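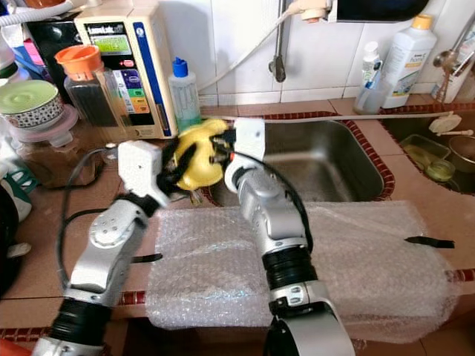 Handover at the sink, left gripper pinching, right touching. Head view.

1/ Thread on the control software for the two-arm kitchen setup. Mostly timing and planner stuff. December 14, 2022, version tagged this morning.

2/ The stack has three parts. Menatau is the planner. Szulc is the low-level arm controller. Alusari is the logger and replay tool. They talk over a plain message bus, and most of our bugs this month were on the bus.

3/ Handover first. Both arms have to be in contact with the object at the same moment, and then one lets go. We used to trigger the release on a timer. Now the giving arm waits for the taking arm to report a steady finger current for 12 control cycles.

4/ On a hard object 12 cycles is more than you need. On something soft the current creeps up for a while as it squashes, so the check can pass too early. Added a slope limit. If the current is still rising, the counter goes back to zero.

5/ The slope limit is one parameter per object class, set by hand. I would like it to be estimated online. Not this month.

6/ Also changed: during a handover Szulc treats the two arms as one closed chain. Before that each arm held its own position as stiffly as it could, and any calibration error between them went straight into the object and the wrists.

7/ Calibration between the arms is still done with a printed board. Takes a while, and it goes stale if anyone bumps the base. There is a check script in the tools folder now. Run it before you file a planner bug please.
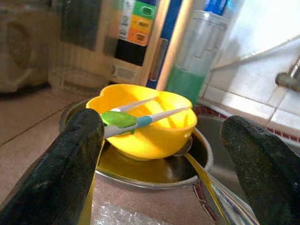
Wrist camera. Yellow bowl in the pot, tongs across the top.

8/ Nested things are where perception gives us the most trouble. A bowl in a pot with utensils lying on it comes back from the segmenter as one blob, or as five, depending on the light.

9/ Shiny steel is the main cause. Reflected color from a bowl gets labeled as more bowl. The depth on polished metal is bad too, so there isn't much to correct it with.

10/ What helped: run the segmenter on the head view and the wrist view separately, project both into the arm base frame, and keep only the masks that overlap. Simple, slow, works better than the fused model we spent November on.

11/ The planner then builds an "on top of" graph from the masks that are left. Anything with something resting on it can't be picked until the thing above is gone. So tongs before bowl, bowl before pot.

12/ If the graph has a loop in it (A on B, B on A), Menatau used to hang. It now drops the edge with the lowest score and writes a warning. Grep for GRAPH_CYCLE in the Alusari log.

13/ Replay numbers from the Fukdale set. 317 recorded pick attempts, all sink and counter work. Old pipeline had the correct first pick in 217 of them. I am still checking the new pipeline by hand and will post that number when it's finished.

14/ Correct first pick only means it chose the right object. It says nothing about whether the grasp held. That's a separate table and it is worse.

15/ Latency. Running two segmenters costs time, obviously. We only rerun when the arm has stopped or when the wrist camera has moved past a threshold since the last good mask. In between, the masks are tracked.

16/ Next piece is the stove. The planner needs zones there that the arms keep out of, and they have to change with what is on each burner. A tall pot with a lid takes up a lot of the space an elbow wants to use, and a long pan handle takes up the rest.
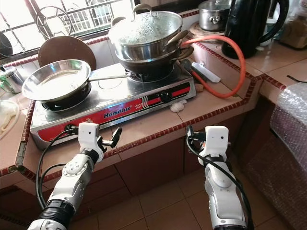
17/ Right now the zones are boxes typed into a config file. You set the burner, the height and a margin. It's fine until somebody turns a handle the other way, and then the box is wrong and the planner doesn't know.

18/ The plan is to fit the zones from the head camera at the start of each task and again after each placement. Handles get their own thin box, so that the whole pan doesn't turn into one giant blocked area.

19/ Knobs are a separate skill with a separate permission flag. It is off by default in the config and I'd like it to stay off in everyone's branch.

20/ Cables. The collision model for the arms still has no cable in it. For now we pad the wrist and forearm links by 2 cm and accept that some reachable poses get rejected. If you see "no path" on something that looks easy, try turning the padding off in simulation first to see if that's the cause.

21/ Known problems in this tag:
- replay drops the last message if you stop it with ctrl-c
- wrist masks come out mirrored if you load the old camera file
- Szulc prints the closed chain warning twice

22/ Old configs load, but the release timer field is ignored. Delete it so it doesn't confuse people.

23/ The mirrored mask fix is already in a branch, needs a review.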